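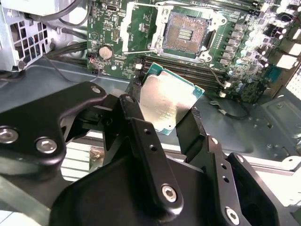
A reply to the October thread asked why a bench cell needs its own written rules for handling processors, when the arm's manual already covers safe operation and the board maker's manual covers the socket. Fair question, longer answer than fits in one post.

1/
The arm manual covers people. It deals with speed, reach, stops and guarding. The board manual covers a person with two hands and a sense of touch. A gripper holding a bare processor over an open socket falls between the two, so we wrote the missing part ourselves. Version 2 took effect in January 2024.

2/
Scope first. The rules apply to desktop boards mounted in an open case, power disconnected, case lying flat. They don't cover rack servers or laptops. They don't cover boards on a test tray either, as Wonidetti has a separate sheet for those.

3/
Socket state is checked before the arm picks anything up. Load plate open, lever unlatched and resting clear of the approach path. A lever that is only partly up counts as closed. The check is logged as its own step and can't be merged with the pick.

4/
Grip on the edges of the processor only. No finger surface may touch the contacts on the underside. Touching the metal lid is permitted, pushing on it is not. If the part has shifted in the fingers, the arm goes back to the tray and picks again. No correcting the angle over the socket.

5/
That last one gets the most complaints. Tilting the part level above the pins saves a few seconds per cycle, and the Cellent path planner will happily do it. It also puts the most likely drop directly over the most fragile thing on the board. Go back to the tray.

6/
Cables. Any loose lead that crosses the approach path has to be moved or tied before motion is enabled. Leads lying on the case floor can stay if the arm never goes below board height on that side. Write down which ones were left. "Cables OK" is not an acceptable log entry.

7/
Coin cell: stays in unless the work order says otherwise. Disconnected mains plus coin cell is our defined safe state for this job. Removing it adds another handling step and resets the clock and settings, which then have to be put back.

8/
Force limits. We don't publish a single number because it depends on the socket family. The number goes on the job card, taken from the socket documentation, and is entered by one person and read back by another. The Babić controller accepts a blank field and falls back to its default. A blank field is a failed setup under our rules.
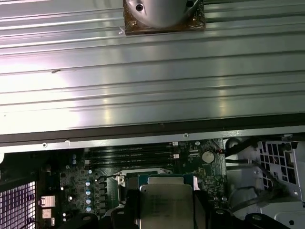

9/
Heatsinks. A removed heatsink is a heavy object with hard edges and it needs a fixed place in the cell map. Same for its bracket and screws. The planner treats it as an obstacle until it's entered as cleared. Moving it by hand during a run means stop, re-map, restart.

10/
Lighting. Bare lids and bare aluminium throw glare straight back at a wrist camera. If the printed markings on the lid can't be read from the wrist view, part identity is confirmed from the tray label. Don't raise the exposure in the middle of a cycle to chase the text.

11/
Seating. The arm places, then releases, then retracts. A person closes the load plate. We looked at automating the lever and decided against it for this version – the load needed to latch is well above what we allow for placement, and we didn't want both limits in the same program.

12/
Finger inspection. Check finger faces and every screw on the gripper after each 25 cycles. Replace the finger pads at 2,000 cycles whatever they look like. Pads go in the bin and not in the drawer for "light work".

13/
Logs. Keep the wrist video with the job card. Pivatell's tool names files by time only, so add the board serial by hand until they fix it. We found 111 clips from last year with no board attached to them. They're useless for tracing a bent pin.

14/
Still open: whether a socket cover should go back on between cycles if the arm is idle. I'd say yes. The counter-argument is that fitting a cover is one more chance to catch a pin. If your shop has a written rule on this, in either direction, please post the wording.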